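Subject: Re: [longbox] Jodance reprint, which one do I buy

Quick one before work, then I'm off the list till tonight. Replying inline, sorry for the length, I started with two lines and look at it now.

On 2019-04-23, you wrote:
> Hi all. Long time lurker. I read Jodance in single issues as
> a kid, got as far as the Lamplighter arc and then the shop
> closed. Now I want to read the whole thing. There is the
> Nelteo hardcover set, 13 volumes, and there are the old
> Csizmadia paperbacks that come up used for next to nothing.
> Hukico has both listed as "complete." Are they the same?

No. Not the same, not even close, and the Hukico listing has been wrong for years. I've sent in the correction twice. It gets changed, then somebody's import script changes it back.

The Csizmadia paperbacks stop after the Drowned Court. Which is a perfectly good stopping place, lots of people think the series should have stopped there too, but complete it aint. They also skip the annual and the two backup strips with the Ferryman. You can follow the main plot without the annual. You can't really follow why she has the key.

The Nelteo set has the lot. 2,192 pages if you count the sketch material in the back of the last one. Everything in printed order, covers between the issues, where they belong, not dumped in a gallery at the end.

> The paperbacks look nicer to me from the scans. Is it just
> nostalgia or is the coloring different?

Different. You're not imagining it. The paperbacks were shot from the printed comics, so you get the dots and the slightly muddy purples. Nelteo recolored from the line art. Volumes 1 through 4 of the hardcovers are, to my eye, too bright. The whole first arc happens at night in a city with one working streetlamp and somebody has given everyone a nice pink face. The scene on the bridge where the Warden takes off his mask for the first time, in the original you get half his chin and an ear, the rest is black. In the hardcover you can see his entire face plus the bricks behind him. Kills it. He's supposed to be someone you haven't seen properly until issue 12.

From volume 5 it calms down. Different hand on the colors I think, no credit anywhere that I could find. By the Lamplighter stuff it's lovely, better than the comics ever looked.

> Also is the Lamplighter arc as good as I remember? I was
> eleven.

Ha. Yes and no. The first half, yes. I reread it in August and the Lamplighter is still the best villain they ever came up with, mainly for how little he does. He goes round putting the lamps back on. That's it, that's the crime. Everyone in the city has done something in the dark they'd like to keep there and here comes this polite man with a ladder. The Warden can't work out what to arrest him for. There's four pages of the two of them just arguing on the ladder and I would put those up against anything on the stands at the time.

Second half, less. They lost their nerve and gave him a bomb. My guess is somebody upstairs wanted a bomb. Once he's got a bomb he's a guy with a bomb, and the Warden knows how to handle those, he's handled one every six months since the series began. The last issue has him laughing. He never laughs before that! I flipped back and checked. Not once. 21 issues and not a smile, then a full page of teeth.

But what I'd forgotten is the bit after, the quiet issue, where the Warden goes round the same streets and has to choose which lamps to leave on. No dialog till the last page. At eleven you probably skipped it. I know I did. It's the issue that pays for the bomb, nearly.

> Does he come back? Someone told me he comes back.

Spoilers from here down, stop if you care.

.
.
.

He comes back twice. First time is in the Drowned Court, one panel, in the crowd on the steps. No name, no balloon, just the ladder over his shoulder. That panel is in the paperback but it's right in the gutter and you have to break the spine to see it. In the hardcover it's clear as day.

Second time is the long one near the end, and this is where the list always falls out with itself. He's been let go. He's working nights, fixing signs, he's got a room over a bakery. The story wants you to wonder for six issues wether he's really changed. Then it tells you. I won't say which. I'll only say I think the answer was decided late, there are two balloons in the third part that make no sense otherwise, where he talks about "her" and there is no her anywhere in the script as printed.

Someone here had a theory a while back that "her" is the city. Maybe. Warden calls the city "it" all the way through though.

What I do believe is that the last arc works a lot better if you've read the Ferryman backups, and this goes back to your question on which set. The Ferryman says to the kid in the boat that a man can be forgiven or he can be trusted and that the ones who forgive him are seldom the ones who have to stand next to him. Eight pages, stuck behind the letter column, most people never read it. The whole last arc is that one line spread over six issues. The Warden forgives him early, and it costs him nothing. The baker downstairs has to stand next to him. She's the one who should have been on the covers.

OK so. Practical.

If you want to read it: Nelteo. Put up with the pink faces. Start at volume 1 anyway, don't jump to where you left off, the Lamplighter plot is seeded in volume 2 (the broken lamp outside the courthouse, and the repair bill on the Warden's desk).

If you want to look at it: paperbacks for the first arc, hardcovers from 5 on. That's what I've ended up with. Looks daft on a shelf. The heights don't match and the spines on the Csizmadia ones have all gone the color of tea.

If money's tight: the hardcovers don't come up used often but volumes 3 and 9 do, all the time, no idea why those two. 7 is the pain. 7 was short printed and people want silly amounts for it. Library might get it for you. Mine did, took forever, came with someone's bus ticket in it.

Check volume 6 before you pay for it too. First printing has two pages swapped in the trial issue, the verdict comes before the closing speech. Easy to spot: if the judge is already standing on the left hand page, it's the bad one. Later printings have a small "2" on the bottom of the copyright page. Seller photos never show the copyright page so you have to ask.

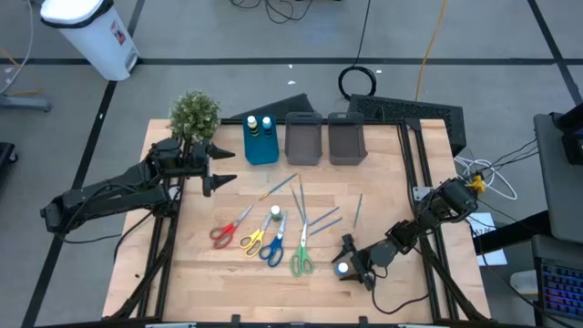 Somebody wrote to me off list when this came up last time to say the swapped pages were in the second printing as well, just not all of them, and that the only safe test is the judge. I haven't seen a bad one with the "2" on it myself. But they swore they had one in hand, so go by the judge.

> Last thing, is there any point in the digital version?

For the first arc, maybe. Digital is the same files as the hardcovers as far as I can tell, so same pink, but you can turn the brightness down and it helps more than you'd think. Double page spreads are a mess, they cut them down the middle and you get half a bridge. The ladder argument is fine, it's all single pages. The silent issue is awful in guided view, it zooms in on every lamp like it's a clue. Turn guided view off.

No Ferryman in the digital either, last I looked. Might have changed.

Oh and the annual. It sits between the trial and the Drowned Court, whatever Hukico says. They've got it filed by cover date and it came out late. Nelteo has it in the right spot, start of volume 8. Read it before the Court or the key thing will drive you nuts.

Got to run. If anyone else has a volume 7 they're not attached to, I'd like to hear from you before the newcomer does. Kidding. Mostly. And if somebody can scan the letter column from the issue after the bomb, mine is missing that page, there was a reader complaining about the laugh and I'd love to see what the editor said back.

Will look at the thread about the lettering tonight, havent read any of it yet.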